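Tracey Hollis and the arm on the desk

March 13, 2020

Tracey Hollis talks fast and starts in the middle. First thing she tells me is that the elbow servo is a replacement. "Second one. The first I cooked, my own fault, left it holding a load over lunch." 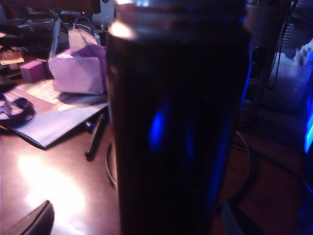

"So the base is the part I'd do over," she goes on. "It's bolted to a scrap of shelf and the shelf flexes. You tell it to go two inches left and the whole thing nods at you."

She calls it the Gotau. Home build, 14 months of evenings so far, 263 dollars not counting the parts she already had. The motor board is a Burnex, bought used. Control code is her own, most of it, on top of a hobby package called Trulanine that she likes and swears at.

Why a desk arm? "I wanted somthing that could work in a mess. Everybody's demo is one block on a bare table. My desk doesn't look like that."

Bottles were the hard part. Dark shiny ones worst of all. The camera rides out by the gripper, so by the time the fingers are close the bottle is most of what it sees, and any light in the room ends up as a stripe down the side. "It kept deciding the stripe was the edge. Went for the stripe every time - very confident about it."

Her fix, for now: slow down for the last stretch and trust the last good position from farther back. Out of 18 tries the night before we spoke it got 11. Then she corrects me, 12, one she'd marked wrong.

Cables are next. The gripper snags them. She has tried the Hailu fingers, a printed set with rounded tips, and went back to the angular ones becuase the round ones slipped on glass.

Does anyone else use it? "My sister drove it once with the game pad. She was better than the code."

She wants a stiffer base by April, steel plate if she can get one cut. After that the wrist, which has a wobble. "You can hear it," she says, and makes the noise.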